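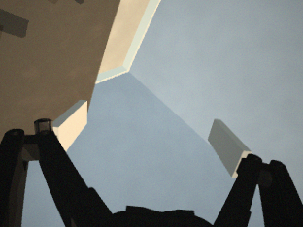 From: Ignacio Gallardo
To: Jarkville Military Book List
Subject: Re: [jarkville-books] The Road Out of Koltamska

On Wednesday Bautista Farías wrote:

> Finished it in two sittings. I think this is the best thing Fuchs
> has put out in years. The chapter on the Sosach crossing had me up
> past midnight, and you can tell he talked to the men who were there.
> 37 interviews! I vote we take it for October and skip the
> submarine book.

Bautista,

I wanted to like it as much as you did. I got as far as the crossing and started checking the notes, and that's where it lost me.

The jacket says 37 interviews. The list in the back has 37 names, fine. But go through the notes for the Sosach chapter and you'll find the same 4 men quoted over and over, and two of them were in the supply column and didn't reach the river until the next morning. So who is telling us what the lieutenant shouted when the second boat went over? There's no note on that page at all. He gives us a full paragraph of speech in quotation marks, from a man who died that night.

Maybe somebody heard it and remembered it word for word for decades. My uncle can't tell the same story about his own discharge twice in a row.

Then there's the count. Page 88 has 180 men on the near bank. By the end of the chapter it's "fewer than a hundred and fifty who had set out." Those can't both be right unless he's leaving out a whole platoon, and if he is, I'd like to know where they went.
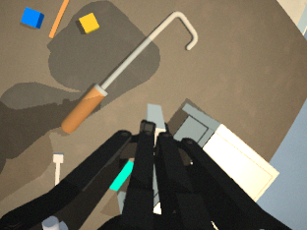

Tabletop with a blue cube, a yellow cube and a thin orange stick.

I'll give you the hospital chapter. That one reads like he had letters in front of him, and he says which letters and where they're kept. I wish he'd written the other 20 chapters that way. The maps are poor, too. Mine has Koltamska on the wrong side of the rail line in one and off the page in the next.

I'm not saying he made it up. I'm saying I can't tell which parts he knows and which parts he's guessing, and the blurbs calling it "unflinching" don't help me with that.

If the list wants it for October I'll read the rest and keep my mouth shut until the meeting. My vote is still for the submarine book, which at least has an index.

Does anyone have the hardcover? I'd like to know if the page 88 number is the same in that one.

Ignacio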